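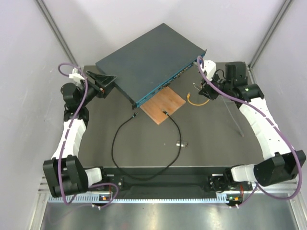
Nanna Hauksdóttir had told the whole village hall that the Floscombe bells would never ring in time again, and that we might as well hang saucepans in the tower.

Well! I was up there that same evening with a torch and a cheese sandwich, and I can tell you the old tenor was in glorious voice. McGrath let me pull her myself. You feel it in your knees first, then the rope goes light and flies up through your hands, and somewhere over your head all that bronze rolls over and sings (I may have whooped).

"Again," said McGrath, "and this time keep hold of it."

I rang her 22 times. Dogs barked right down to the river. By the last pull there was a light on in every window along Rirkier Lane, and I loved every one of them.
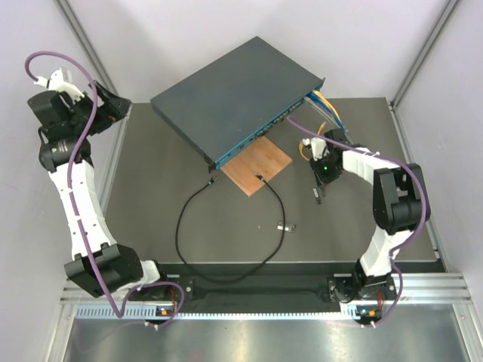

The Morning After

Nanna was waiting at the lychgate in her good coat.

"You were late on the backstroke," she said.

"I was! Terribly late!"

She looked up at the tower for a long while. She had rung the treble as a girl, in the November of the great flood, and had not climbed the stairs since.

"Is it still 48 steps?" she asked, and I ran ahead to find the key.

24 comments · 48 shares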